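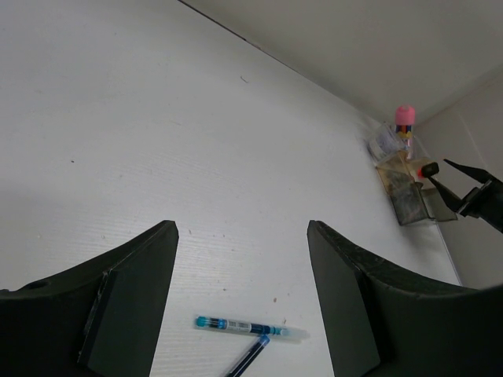 Pens go first, a reader wrote in after our last desk column, and everything after that is easy. Throw out the dead ones and you've already won the morning. She'd done hers in a lunch break. Fine. Challenge accepted, with a deadline in four hours and a cup of tea going cold.

So. Pens.

Two on the table to start with, one lying over the other. The top one see-through, turquoise at the end, dark blue ink showing in the barrel, and still wearing its little white barcode label. Who peels those off? Not me. I have owned pens for years with the price sticker on. The other one slim, navy, plain. Both blue-ish, so of course they get mixed up in the dark of a bag.

The method, such as it is. Scrap paper, the back of an envelope is best. Scribble a loop. If it writes, keep. If it skips, scribble again, harder. If it skips after that, out. No warming it in your hands, no saving the cap for later. I made a rule about caps in November and broke it the same day.

What I had in the drawer, once I tipped the lot out: 47 pens. Not counting pencils, which I'm pretending don't exist. A fistful of Vevov rollerballs from an old job, all dry. A Galel gel pen that leaks and that I love anyway. Three hotel pens from Clillalitz, where I stayed one night and apparently robbed the front desk.

Then the corner. Every desk has one, where the two walls meet and stuff gets pushed back out of the way. Small clear bottle with a pink cap, bands of red and blue and yellow inside. A crumpled plastic bag with something whitish in it. You put a thing there for a minute and it moves in. Clear the corner second, while you're still cross from the pens.

Last, the wipe. Pale tabletops are lovely in the shop and then show every speck, every hair, every crumb of eraser. Damp cloth, go with the grain, then a dry one. Takes less time then finding the cloth.

For keeping the survivors: a jar is fine. If you want to spend money, the Fülöp pen tray is 135 in the walnut and 71 in the plain beech, and it holds maybe a dozen before they start rolling over each other. I'd get the beech. I'd probably get the jar.

Final score, 19 kept, the rest in the bin, and one navy pen I cant decide about. It's back on the table for now.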